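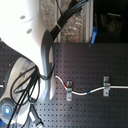
Photo: Werneo workshop

June 8, 2020

Back on the Carivmont wedges. The hall wants its monitors looked over while there are no bands to stand in front of them, which makes a change from wanting it done between the soundcheck and doors. Two cabs on the bench today, both twelves, both marked "BUZZ" in gaffer tape by someone who then put them straight back on the stage for the rest of the winter.

Wedge A. Swept it slowly from the bottom. Rattle comes in low, goes away, comes back a bit higher and stays. Sounded like a voice coil rubbing, so I had the driver out and pushed the cone by hand: clean, no scrape. Put it back. Rattle. Took it out again and turned the cab over and a plectrum fell out. Medium, tortoiseshell, well chewed. Now on the magnet over the sink with the others.

Still a small buzz afterwards, so not all the plectrum's fault. Grille foam has gone to powder along the bottom and the grille is slapping the baffle. Hoovered it, cut new foam from the offcut roll, glued two edges and left it under the toolbox. Don't move the toolbox. I will need the toolbox in ten minutes and will move it.

Wedge B. Horn dead, woofer fine. Crossover board has a cooked resistor and a brown patch round it. Replacement is in, one size up on the wattage, lifted off the board a bit so it can get some air. Horn diaphragm reads open as well. So somebody ran it into clip for a whole set, the resistor gave up, and the diaphragm went first or second, I can't say and it doesn't matter. Diaphragm on order. Until then it's a very heavy doorstop.

The sound at Carivmont has always been hard up around 4000 and everyone who mixes there pulls it out with the same big scoop on the graphic. I had assumed it was the room. With wedge A on the bench with nothing else plugged in, the peak is there too, smaller. So it's the room and the wedges, each helping the other. Would like to try them with a gentle notch in the crossover before they go back. Ask first. Last time I improved something without asking I had to un-improve it.

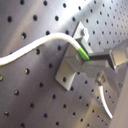
Next job, the Grilis bass head. They were meant to take it out to the summer dates, the big one being the 3000 capacity tent, and it's all been put back to next year, so the head has been sitting in a rehearsal room since March with the drummer's cymbal bag on top. Complaint as written on the label: "goes quiet then goes loud, frightening". I've seen worse fault reports. I've seen "broken".

Played through it for a good half hour at bedroom level, no fault. Turned it up, no fault. Played the riff from their one well-known song, badly, and it dropped out on the second bar, so perhaps it's a matter of taste. Tapping round with a chopstick found it: effects loop return jack. The switching contact in the socket has gone dull and the signal passes through it whether anything is plugged in or not. Cleaned it, worked a plug in and out a lot, no drop-outs after that. I'd still sooner change the socket. It's a 5 minute job once the board is out and a whole evening getting the board out.

For anyone who meets this one on tour: plug a short patch lead from send to return. It'll get you to the end of the night. Then bring it in, please, and don't leave the lead there for a year and tell me it came like that.

While it was open:
- fan full of fluff, cleaned
- one foot missing, fitted a nearly matching one
- mains inlet a bit loose, nuts nipped up
- master volume scratchy, squirted, better
- glitter. Inside. No action taken.

Harasym pedal, the green fuzz. Third time back. I reflowed the input jack the first time and the footswitch wires the second, and both times it worked on the bench and failed in the rehearsal room. This time I asked for the power supply as well. The supply has a split at the plug end, and works if the cable leans left. My bench supply has no opinions about leaning. Cut it back, new plug, heat shrink, done. So both earlier repairs were to a pedal with nothing wrong with it, though I'd argue they're now very good joints.

Radio mic receiver: not started. Moved it from the left shelf to the right shelf so as to have done something.

Cookies help us remember what you like. By carrying on you agree to our use of them. Accept / Manage settings

Wedge A again, late on. Foam has taken (toolbox had been moved). Ran it with pink noise, then an old live desk recording, then the hi-hat loop that brings out every loose screw in the building. Cab quiet. The strip light over the bench now buzzes along at one particular note, and I spent far too long taking the back off a speaker that was minding its own business before I looked up.

To do:
- chase the horn diaphragm
- ask Carivmont about the notch, in writing
- new switched socket for the Grilis head, order 2, one will ping across the room
- label the fuzz supply so it goes home with the fuzz
- strip light
- radio mic, properly this time

Solder's nearly out too. The new reel is behind the bass cabs, which are behind the other bass cabs.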